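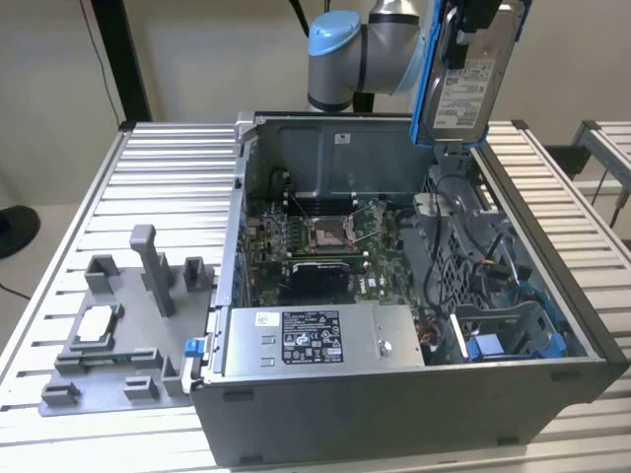 Issue 26

About the Banlow Group

The Banlow Group is the research arm of Trusavura, a company that tests and resells used office computers. We study how robot arms can take apart desktop towers and put them back together without breaking anything worth keeping. Our work sits between the warehouse floor, where towers come in by the pallet, and the university labs that publish on contact-rich manipulation.

This page is reissued whenever the work changes enough to need it. The previous issue described the cell with a single arm. Readers who have followed us since then will find the method section mostly new.

What we work on

Most research on robotic assembly uses parts made for the purpose: pegs, gears, plugs on a flat board. Those are useful for comparing methods and we use them too. A used desktop is a different sort of problem. The drive sits in a plastic caddy that flexes when it is squeezed. Cables end up wherever the last technician pushed them. Two towers of the same model can have their latches worn to different degrees, and a motion that seats a drive in one will jam in the other.

We limit ourselves to three jobs at present: taking out and refitting a hard drive in its caddy, moving a processor between a fixture pocket and an open socket, and handling memory modules. Power supplies and wiring looms are left alone. We expect to be working on drives for a while yet.

How the cell is set up

The tower lies on its side with the panel off, on a table of aluminum extrusion. Next to it is a printed fixture tray with posts and pockets for the parts. The tray gives each part a known resting place, so that a failed insertion can be followed by a regrasp from a position the planner already trusts. Our trays are printed in-house in grey and get revised often. The current one is the Okoth tray, after the street our first workshop was on.

Fixed cameras watch the table and a small camera rides at the wrist. The wrist view matters most in the last few centimetres of a motion, when the arm itself blocks much of what the fixed cameras would otherwise see.
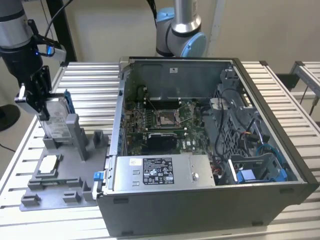 Using two arms changed how we plan. With one arm, every part had to be set down before anything else could happen. With two, one arm can wait near the chassis while the other deals with the tray, but both now want the same bit of air above the case. We settled on a simple reservation rule: the space above the open case is claimed by one arm at a time, and a claim lapses if the arm holding it has not moved toward its goal. It is not an elegant rule. It did get rid of most of our stoppages.

The method

Our approach is called Brorari. It splits each job into a coarse part and a contact part. The coarse part is ordinary motion planning from a model of the case. The contact part is a learned policy trained from demonstrations, in which an operator guides the arm through the insertion by hand while the cameras and force readings are logged.

What distinguishes Brorari from our earlier work is how it treats a slipped grasp. A caddy often rotates slightly in the fingers when it touches the cage. Earlier versions treated that as an error, backed off and tried again from the start. Brorari estimates the new angle from the wrist view and carries on from there, provided the estimate stays inside a range the policy has seen. If it falls outside, the drive goes back to the tray.
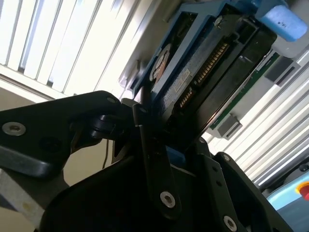 Estimating that angle is harder than we first thought. Shiny surfaces and daylight both interfere, and the colour of the caddy helps only when enough of it is clear of the fingers. We tried blackout curtains for a month and took them down again, as the warehouse has windows and a method that needs a dark room is of little use there. Training now includes sessions run at different hours, with the blinds open and closed.

Results so far

Our main trial covered 1000 drive insertions across 43 towers, all bought as surplus. Compared with the restart-on-slip version, Brorari needed fewer returns to the tray and finished sooner on towers with worn latches. On towers in good condition the two were close enough that we do not claim a difference. Damage was limited to 2 cracked caddies, both from the first week, before the grip force limit was lowered.

Processor placement is less far along. The policy handles a clean socket well enough but is too cautious near the retention lever, and we stop the run by hand more often than we would like. We are not publishing numbers for that task until the trial is repeated with the newer gripper fingers.

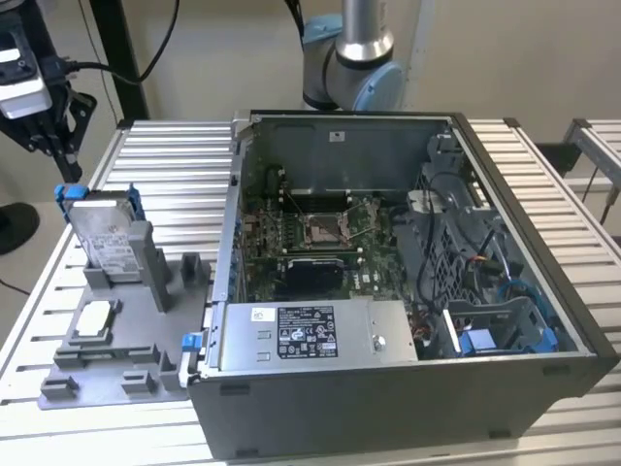 Drive upright in the Okoth tray, beside an open tower.

Who we are

Fadi Tarawneh leads the group. He came to Trusavura from industrial packaging and looks after the cell hardware, the safety case and the trial schedule. Mariama Adjei is responsible for the learning side, including data collection, and wrote most of the Brorari code. Technicians from the refurbishing line rotate through the group for a few months at a time and do a large share of the demonstrations. They know where a drive sticks, and the policies trained on their demonstrations have been our best ones.

Data and visits

Logs from the drive trial are available to university groups on request. They include the wrist and fixed camera streams, joint positions, force readings and the outcome of each attempt, failures included. Please tell us what you plan to do with them and allow a couple of weeks for a reply — the files are large and we usually send them on a disk.

We take visitors by arrangement. The cell will be down for part of October while the table is extended to hold a second tower, so visits then will be limited to the print room and the data office. Student placements run for one term and are open to people in mechatronics, computer science or a trades program with some electronics behind them.

Page last revised 2023-08-11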